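The Year We Were Called Drovoseo

The name was Vsevolod's fault. He said it came from a word for woodcutter, more or less, and that he'd been going for something else and hit the wrong key on the entry form, and by the time any of us looked at the confirmation email it was official. Team Drovoseo, robotics club, four members, one arm. Korkor wanted to write to the organizers and get it fixed. Vsevolod said a woodcutter was a perfectly good thing to be. So that's what went on the shirts.

I was the fourth member, and I want to be clear that I joined for the snacks. Benedicta Abubakari ran the club out of the back classroom on the second floor, and she kept a drawer of those little sesame bars that you were allowed to raid if you stayed past five. I stayed past five a lot. Eventually she handed me a hex key and said that if I was going to eat like a member I could tighten things like one.

The contest task that year was blocks. Pick up a block, put it on the other block, keep going until the tower fell over or the buzzer went. It sounds like something you'd give a toddler! But a toddler has eyes and opinions, and our arm had Urho's code, which at that point had a lot of opinions and not much else.

Urho Ruotsalainen talked to the arm. I don't mean commands, I mean he'd lean over and murmur to it in Finnish while it was homing. Korkor Arthur, who was our captain and who could not stand murmuring, kept a log in a green notebook. Every run got a number and a word. The words were mostly "no." Sometimes "NO." Once, in very small letters, "almost."

By the first week of October we had a problem. The arm would go to the first block beautifully, fingers open, lovely and square, and then on the way to the second one it would come in a hair to the left. Then a hair more. By the sixth block it was closing on air and carrying the air very carefully over to the tower and setting it down on top. Vsevolod applauded every time.

"It's drift," said Urho.

"It's your offsets," said Korkor.

"My offsets are fine."

"Then why is it stacking nothing?"

I was eating a sesame bar and had no view on offsets. What I did have was a good seat, right down at table level with my chin more or less on the wood, because I'd been hunting for a dropped washer. And from down there I kept looking at the base. We never looked at the base. We looked at the fingers, because the fingers were where all the heartbreak happened. 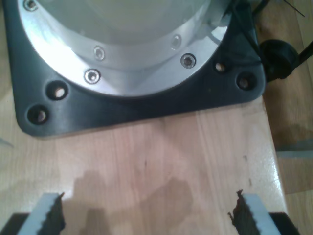

So I put my palm flat on the table next to the plate and asked Urho to run it again. He did his murmuring. The arm swung out, and I felt a tiny little knock come up through my hand, like somebody setting down a cup in the next room. Then it swung back and there it was again.

"Do that one more time," I said.

"Why?"

"Because it's knocking."

Korkor put down the notebook, and she never put down the notebook. She got her hand on the table too, and then Vsevolod did, and we must have looked like we were holding a séance. Urho ran it. Knock. He ran it with the speed turned way down and we didn't feel a thing. He ran it fast and Vsevolod yelped.

"That's not my offsets," said Urho, very quietly, and I have never seen a person look so happy about bad hardware.

I'd love to tell you it was one loose screw and I fixed it with my own hex key and they carried me down the hall. It was the table. One of the legs had a foot that threaded in and out, and it had been working its way in, a bit more with every run, all through September. Everything up top was as tight as Korkor could get it, and Korkor could get things very tight. The whole table was just leaning after the arm every time it reached.

Vsevolod lay on his back and screwed the foot out again. Then, because he didn't trust it, he folded up his copy of the contest rules and wedged that under there as well. Benedicta came in while his legs were sticking out into the aisle, looked at the four of us, stepped over him, and refilled the drawer.

We started over after that. Every position had to be taught again from scratch -- Urho insisted, and Korkor, for once, just turned to a clean page. It was dark by the time we got to a full run. The arm took the first block. It took the second. I had my hand on the table the entire time and I don't think I breathed. At the sixth block, the air block, the one it had been missing for weeks, the fingers came down on either side of it and closed, and the block went up.

It put it on the tower, and the tower stood there. Urho said something to the arm that I'm pretty sure was thank you.

Korkor wrote down the run number, 1,194, and then she held the pencil over the page for a long while, thinking about the word. Vsevolod wanted "timber." I wanted "finally." She chewed on the eraser and looked at the tower, which was still up, and then she wrote "again" and underlined it, and told Urho to reset the blocks.

I went and got us the rest of the sesame bars.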